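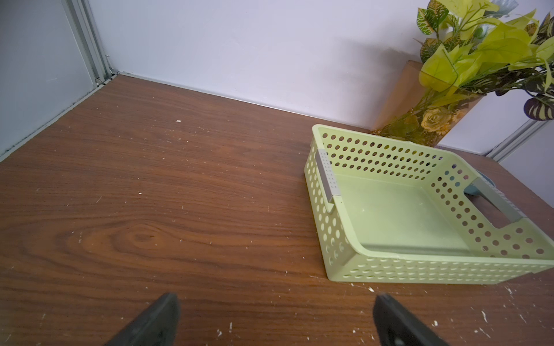 Brown wooden tabletop with an oval knot in the grain

Gustum Learner Guide
Section 4: Setting up your first group of trainees

14 shares | 3 comments

Welcome back! If you have worked your way through Section 3 you should now have a supervisor account, a password you can remember and at least one course sitting in your library. In this section we are going to put some real people into the system and give them something to learn, and I promise it is a gentler business than it sounds (the first time I did it at our Trultcombe office I had a cup of tea going and it was still warm when I finished).

You will need the names and email addresses of your trainees, and their start dates if you have them to hand.

Creating the group

1. Sign in and choose People from the menu on the left, then New group.

2. Give the group a name that will still mean something to you next year. "Kitchen starters, October" is a good name. "Test 2" is a name you will come to regret, and I speak as the owner of several.

3. Choose a lead supervisor from the drop-down list. You may pick yourself, and many people do, but do add a deputy as well if you ever take a holiday.

4. Press Save. The group page opens with an empty list and a green button marked Add trainees.

Note: a group can hold up to 100 trainees. If you have more than that, make a second group and link the two under Settings > Linked groups. Courses given to one will then be offered to the other, although you still have to press Confirm on each.

Adding your trainees

5. Press Add trainees. You can type people in one at a time, which is perfectly pleasant for a small team, or upload a spreadsheet.

6. If you are uploading, start from our blank template and leave the column headings exactly as you find them. The system does read accents, so Iara Yáñez can have hers and should.

7. Look down the preview list before you go any further. Any row shown in orange has something missing, nearly always an email address with a space at the end of it.

8. Press Invite all. Each person gets a message with a link that works for 19 days.

Caution: pressing Invite all a second time cancels the first set of links and sends fresh ones, so anybody halfway through signing up will have to begin again. To chase one person, use the little envelope beside their name.

Giving the group a course

9. Open the Courses tab on the group page and choose Assign. Tick the courses you want and drag them into order.

10. Set the pass mark. It arrives set at 76 per cent, and you can move it up or down for each course. Safety courses bought through Fragkou have a fixed mark and the slider will be greyed out.

11. Decide whether trainees may retake the quiz. Our own habit is to allow it, with a day in between, and to ask the supervisor to sit down for a chat after a second try. People are often nervous in their first week and a quiet word does more good than another screen of questions.

12. Press Publish.

Caution: once the first trainee has opened a course you can't change its order. You can still add courses to the end.

Matching screen work with practice

Every course has a Practice sheet, which a supervisor signs once the trainee has done the task on the job. There are nine boxes on the standard sheet, and you may rename any of them. Trainees can see the sheet but only supervisors can tick it. If you came over to us from Brerska, your old sign-off forms can be brought in under Settings > Import, and the dates will come across with them.

If an invitation doesn't arrive, try the junk folder first, then check the spelling, then write to Efthymia Psarras on the help desk with the group name and the trainee's email address. Please leave passwords out of your message.

Section last revised July 2020 by Ryan Horrocks.

Next: Section 5, Reading your progress reports

We use cookies to remember your settings and see which pages are read. Accept | Manage cookies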